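6 min read
Search articles, people, places Go

Doors at the Hjaltested open house were supposed to swing open at ten. By 9:40 the line was already past the bike racks. Seventy seats in the demo hall, and from where I stood a lot more than 70 people. Free coffee. Kids on shoulders. A man with a stroller full of leaflets.

I'd come for the chemistry bench. Everyone had, it seemed. The lab put out 1,000 tickets for September and they went fast, mostly on the strength of one short clip of a robot arm and a tube of blue stuff.

"People expect a humanoid in a lab coat," said Gunhild Hallgrímsson, who runs the Flallameck project and had lost her voice by the second session. "They get arms and a table. Then they go quiet, and they stay."

True. The room went quiet. Table, two racks, paper cups, a beaker in the middle with blue in it. Red and yellow in the tubes. Colored water, Hallgrímsson told a worried dad in row two. Her team calls the whole setup Wudier, for reasons she wouldn't go into.

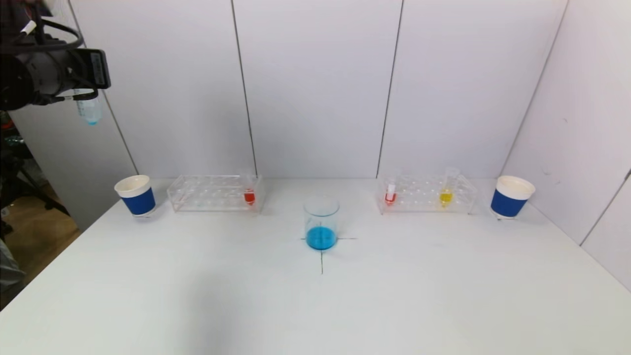
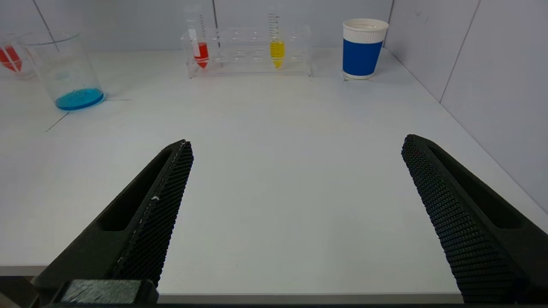
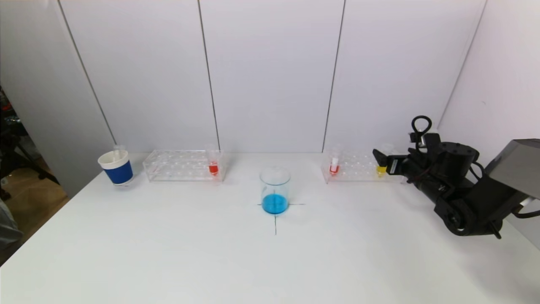
The Flallameck bench at Hjaltested, with the blue beaker at center table in the first and third pictures.

What surprised me was the pace. Slow. Really slow, slower than my grandmother with a teapot. The arm would move, hang there, think it over, move again. A boy behind me started counting out loud untill his sister elbowed him.

Slow is on purpose, says Imke Dreßler, the engineer at the control desk. Clear tubes in clear racks are miserable for cameras. Plastic on plastic, light going everywhere. Her log for the summer lists 76 practice runs on this one task, and 13 of them ended with somebody fetching a mop. She read me the worst one. "Rack on floor. Lunch."

Why bother, then? Small labs, she says. Places with two staff and a long day of moving liquid from here to there. Balleso, the company footing part of the bill, wants something a teacher could set up before class. Dreßler thinks that's years off. Balleso thinks sooner. I didn't get a date from either of them.

Questions after. Does it get bored. Can it make slime. What happens if you sneeze on it (Dreßler: "Please don't"). One retired pharmacist wanted to know about the grip, how hard, how it knows, and the two of them were still going at it when the next group was let in and teh lights came back up.

I went around again. Same bench, different session, back row this time, coffee gone cold.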